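Session 2 notes: closing a short cut
Rondmont skills course, December intake

Read these before you come in. They cover needle, thread and tissue in a short straight incision, interrupted stitches only. Running closures are in the next set. Raimo Valtonen's slides go over the same ground with more confidence than I have, so if the two disagree, bring the disagreement to class.

## 1. What the pad teaches and what it doesn't

A practice pad gives you a surface with some texture, a cut that gapes a little, and something that resists the needle. You learn to load a needle, to come in at a sensible angle and to tie down without tearing. I'm satisfied that people get better at pads by working on pads. Whether they get better at anything else is a separate claim, and it is usually made by whoever sells the pads.

The Feltness sheet in your pack says its surface "behaves like tissue." Which tissue? Skin over a shin and the wall of a bowel have very little in common under a needle. Treat any pad as one material with its own habits, and write down what those habits are.

## 2. Holding the needle

The usual rule is to grip a curved needle between half and two thirds of the way back from the point, square to the jaws. Fine. Look at how it's repeated, though. Some books measure from the point, some from the thread end, and one in our own library does both on facing pages.

Work from these instead:

- Grip too near the thread end and the needle rolls or bends when you push.
- Grip too near the point and you run out of needle before it shows on the far side.
- If the needle swings in the jaws, let go and load again. Don't push and hope.

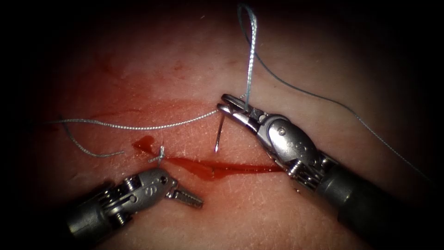
The other thing people get wrong at this stage is the direction of the push. A curved needle wants to travel along its own curve. Trainees know this, can draw it on a whiteboard, and then shove the needle straight forward anyway. The entry hole tears into a slot, the stitch sits crooked, and the thread gets the blame. Turn the needle through. If your wrist hasn't turned, you haven't done it.

Come in square to the surface. A shallow entry takes a thin bite of the top layer and leaves the deeper part open, and it can look quite neat while doing so. I have marked a lot of neat, shallow stitches.

## 3. Bites and spacing

You'll be told to keep the two bites equal, with the same distance from the edge and the same depth on both sides. I agree with this one. Unequal depth gives you a step where one edge rides over the other.

You'll also be told that spacing between stitches should match the distance across the stitch. I'm less sure. It's a decent place to start on a straight cut in an even material. On a cut that is wider in the middle than at the ends, even spacing can leave the middle under strain while the ends have more thread than they need. Emmanuel Obura teaches placing the first stitch at the middle and halving each gap after that. Zachary Kowalchuk starts at one end and says halving only hides poor judgment. Try each method and keep the results side by side.

## 4. Blood in the way

Clear your view before you place a bite. A slit filled with blood hides its own edges, and a smear nearby can pull your eye off the true line. Beginners often aim at the middle of the red area, which may be nowhere near the cut.

Wiping moves the edges. Dab, wait, look again.

## 5. Thread

Most of the lost time in this exercise goes to thread. Before each stitch, know where the tail is and where the long end is lying. Pull through in a direction that keeps the long end away from the next entry point. Cut your working length shorter than feels safe, as most of you will start with far too much.
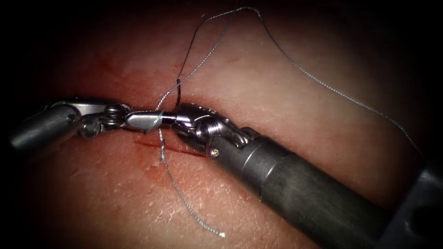

*Keerthana Gowda*

A loop around the jaws is the start of a knot only if you meant to put it there. Before pulling anything tight, trace the strand by eye from the tissue to the jaws and on to the free end. If you can't say which way it goes round, undo it.

Lay the first throw flat. Reverse the second. How many more you need depends on the thread, and I would not trust anyone who gives you a number before asking what you're using. Slick single-strand threads slip more readily than braided ones. The Plutura leaflet promises a secure knot with fewer throws and gives no test conditions, so ignore it until it does.

Pull until the edges meet, then stop. Blanching is the warning sign in living skin. A pad won't blanch, so look for puckering on either side of the stitch. Swelling comes later in real tissue, and a stitch that is snug now may be too tight by evening.

## 6. The scoring sheet

We use the Lyimo sheet because the course requires a mark. Réjean Poirier went through our old records, 3,605 scored stitches, and found 433 where two markers had disagreed on plain pass or fail. Those are only the stitches that happened to be marked twice and argued over. The records don't say how many were marked once and waved through.

Speed carries too much weight on it as well. The sheet allows 900 seconds for the full exercise and gives extra credit for finishing early. Please don't chase the credit. I have yet to see anything that persuades me a fast pad closure predicts a good one in a patient.

## For class

Bring one closure you think is good and one you think is bad, with a sentence on each about why. Work out your reasons before looking at the sheet.

Try the same stitch with the needle gripped at the halfway point and again at two thirds. Note the exit point each time.

Raimo wants the bad ones kept for the spring group, so label them with the thread used and leave your name off.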